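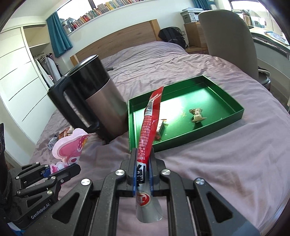

Knabberriegel hochkant gefasst, dahinter die grüne Schale

Haushaltstipps: Snacks einräumen vormachen, damit der Roboter es lernt

Wer einem Roboter eine Aufgabe im Haushalt beibringen will, muss sie ihm meistens vormachen. Das geht mit Handgreifern, die man selbst führt, oder mit einer Fernsteuerung, bei der der Roboterarm die Bewegungen mitmacht. Die Tipps auf dieser Seite gelten vor allem für Handgreifer und für eine einfache Aufgabe: kleine verpackte Snacks von einer weichen Unterlage aufnehmen und in eine flache Schale legen. Vieles davon lässt sich auf Besteck, Socken oder Schreibzeug übertragen.

Stand der Seite: 15. Dezember 2024

Vor dem ersten Durchgang

Die Aufgabe in einem Satz aufschreiben. "Alle Packungen in die Schale" ist eine brauchbare Aufgabe. "Aufräumen" ist keine, denn dann räumt jeder anders auf, und die Aufnahmen passen später nicht zusammen.

Anfang und Ende festlegen. Ich beginne immer mit geöffneten Greifern über der Unterlage und höre auch so auf. Wer mit einer Packung zwischen den Fingern aufhört, muss den Durchgang später kürzen oder wegwerfen.

Fingerpolster abwischen. Auf Gummi sammeln sich Fussel und Fett, und glatte Folie rutscht dann schneller weg. Ein feuchtes Tuch reicht, danach kurz trocknen lassen. Spülmittel nehme ich nur, wenn Schokolade daran klebt, und dann sehr wenig.

Schrauben an den Gelenken prüfen. Bei meinem ersten Paar, einem Dresik aus zweiter Hand, hatte sich im September eine gelockert. Gemerkt habe ich es erst an den Aufnahmen, weil ein Finger immer etwas später ankam als der andere. Seitdem ziehe ich vor jeder Sitzung von Hand nach.

Die Unterlage

Eine Bettdecke ist schwieriger als ein Tisch. Sie gibt nach, wirft Falten, und dünne Riegel sinken ein. Für den Anfang würde ich deshalb den Tisch nehmen und erst nach einigen sauberen Durchgängen auf das Bett wechseln. Ganz weglassen sollte man die weiche Unterlage nicht, wenn der Roboter später auch dort arbeiten soll.

Die Decke nicht zwischen den Durchgängen glattziehen. Falten dürfen bleiben und sich verändern. Nur hohe Wülste direkt neben der Schale drücke ich flach, sonst bleibt der Greifer daran hängen.

Größere Gegenstände können stehen bleiben. Ein Wasserkocher neben den Snacks zwingt dazu, einen Bogen zu führen, und genau diesen Bogen soll der Roboter lernen. Er muss aber leer und vom Strom getrennt sein. Auf einer Decke steht so ein Gerät nie ganz sicher - wer es anstößt, stellt es wieder auf und beginnt von vorn.

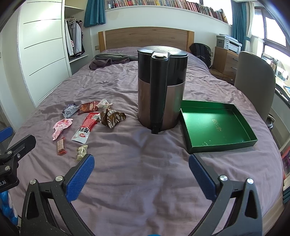

Beim Verteilen der Packungen achte ich auf Mischung. Ein paar liegen dicht beieinander oder überlappen sich, andere liegen frei. Wer alles ordentlich in einer Reihe auslegt, bekommt leichte Aufnahmen, mit denen der Roboter im Alltag wenig anfangen kann. Zerknitterte Hüllen und Bonbons mit gedrehten Enden gehören dazu, ebenso flache Riegel und gewölbte Tütchen.

Die Ausgangslage sollte nach jedem Durchgang neu sein. Am schnellsten geht es, wenn man die Schale über der Decke auskippt und nur das zurechtrückt, was außer Reichweite gerollt ist. Auch die Schale selbst darf wandern, mal eine Handbreit nach rechts, mal leicht gedreht.

Richtig greifen

Lange Packungen in der Mitte fassen, wenn sie flach abgelegt werden sollen. Am Ende gefasst, kippen sie und zeigen schräg nach oben. Zum Hineinstellen in eine schmale Dose ist der Griff am Ende besser. Man sollte sich aber für eine Art entscheiden und dabei bleiben, solange die Aufgabe dieselbe ist.

Tütchen am Rand greifen. In der Mitte zusammengedrückt, platzt die Naht, oder der Inhalt zerbröselt. Kekse sind da empfindlicher als Gummibärchen.

Langsam schließen, kurz halten, dann heben. Die kleine Pause vor dem Heben kommt einem beim Vormachen überflüssig vor. In den Aufnahmen ist sie viel wert, weil man den Moment des Zugreifens klar erkennt.

Nicht mit den Fingern nachhelfen. Wenn eine Packung herausrutscht, wird sie mit dem Greifer noch einmal aufgenommen. Solche zweiten Versuche lasse ich ausdrücklich drin. Eine freie Hand, die von der Seite kommt, macht den Durchgang dagegen unbrauchbar.

Mit zwei Greifern arbeitet man am besten abwechselnd. Eine Seite legt ab, die andere wartet über der nächsten Packung. Wer beide gleichzeitig über die Schale führt, stößt irgendwann zusammen und verdeckt sich selbst die Sicht.

In die Schale ablegen

Tief genug hinuntergehen, bevor die Finger aufgehen. Aus der Höhe fallen gelassene Packungen springen über den Rand, besonders bei einem glatten, flachen Boden.

Hinten anfangen und nach vorn arbeiten. So muss man nicht über schon abgelegte Packungen greifen. Den Deckel der Schale legt man entweder jedes Mal in die Nähe oder räumt ihn ganz weg, je nachdem, ob er zur Aufgabe gehört.

Fensterlicht spiegelt sich in glänzenden Schalen. Ich drehe sie dann ein Stück, den Vorhang ziehe ich nur bei tief stehender Sonne zu. Etwas Spiegelung darf sein. 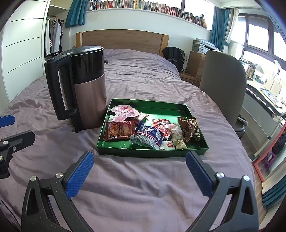
Ayantu Gebretsadik schreibt dazu: Ich lege die Packungen inzwischen absichtlich nicht mehr immer in derselben Reihenfolge ein. Bei mir kam der rote Riegel jedes Mal zuerst dran, und der Arm hat später auf ihn gewartet, auch wenn er gar nicht dabei war. Nach 70 neuen Durchgängen mit gemischter Reihenfolge war das weg. Außerdem wische ich die Schale zwischendurch aus, weil Krümel unter den Packungen bei mir zu seltsamen Griffen geführt haben.

Den Hinweis mit der Reihenfolge habe ich übernommen. Ich ziehe jetzt vor jedem Durchgang einen Zettel, auf dem steht, welche Packung den Anfang macht. Der Rest ergibt sich.

Mit Fernsteuerung

Wer statt der Handgreifer einen Arm fernsteuert, etwa mit dem Steuergriff von Lasetti, braucht mehr Geduld. Das Gefühl für den Druck fehlt weitgehend, und dünne Folie wird leicht zerquetscht. Mit leeren, wieder zugeklebten Packungen üben spart Snacks. Den Arm so aufstellen, dass er die Schale auch in der hintersten Ecke erreicht, ohne sich ganz zu strecken.

Ordnung und Pausen

Nach 11 Durchgängen mache ich Pause. Danach werden meine Bewegungen hastig, und das sieht man. Die Aufnahmen benenne ich sofort, mit Aufgabe, Unterlage und laufender Nummer. Ich bin bei 566 und würde ohne Nummern nichts mehr wiederfinden.

Misslungenes kommt in einen eigenen Ordner. Gelöscht wird erst am Ende der Woche, weil manches beim zweiten Ansehen doch zu gebrauchen ist.

Die Snacks, mit denen geübt wurde, kommen in eine eigene Dose. Packungen mit offener Naht sortiere ich aus, die Krümel auf der Bettdecke gehen mit einer Fusselrolle am besten weg.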